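Blog > Football > Away Days

A Point at Groltside, and Glad of It

19/02/2020

I nearly didn't go last night. It was raining sideways when I left work, the heater in the car only blows on your left foot, and Groltside is a long haul for a midweek game. But I've missed one away match since December and felt rotten about it for days afterward, so off I went with a flask of soup and two pairs of socks!

There were 885 of us Brokville fans packed in behind the goal, out of a crowd that can't have been much to shout about otherwise, and we sang right through the warm-up. Then we went a goal down after nine minutes. A long throw, a flick at the near post, and their big center forward had all the time in the world to nod it in. You could hear the groan go along the row like a wave.

I'll say this for our boys, though, they kept passing it. The field was cutting up badly down the left, so everything went right, and just before the hour our winger finally got past his man and pulled one back for a tap-in. One apiece! I hugged a man I'd never met and got most of his coffee down my sleeve.
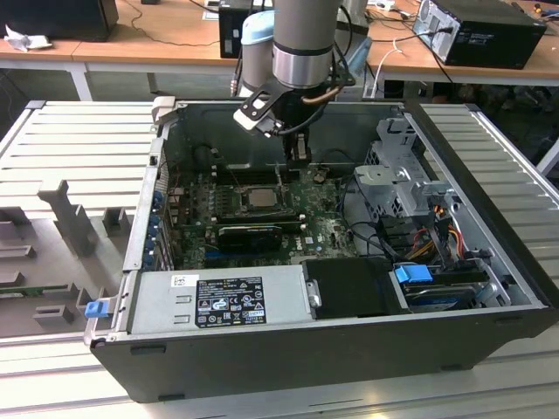 What It Means for the Table

We stay fourth, 3 points behind Darkside, who won again (of course they did). Huaranga have a game in hand on both of us, and I'd sooner not think about that one just yet. What worries me more is how tired our midfield looked in the last twenty minutes. We stopped closing people down, and a better side would have punished it.

Still, a draw there is a decent night's work. We lost by three last season and I drove home in silence.

Darkside come to us next, and the club has already sold 700 of the extra seats in the east stand. I'll be in my usual spot, with more soup and a dry coat.

Contact | © Brokville Away Days | Back to top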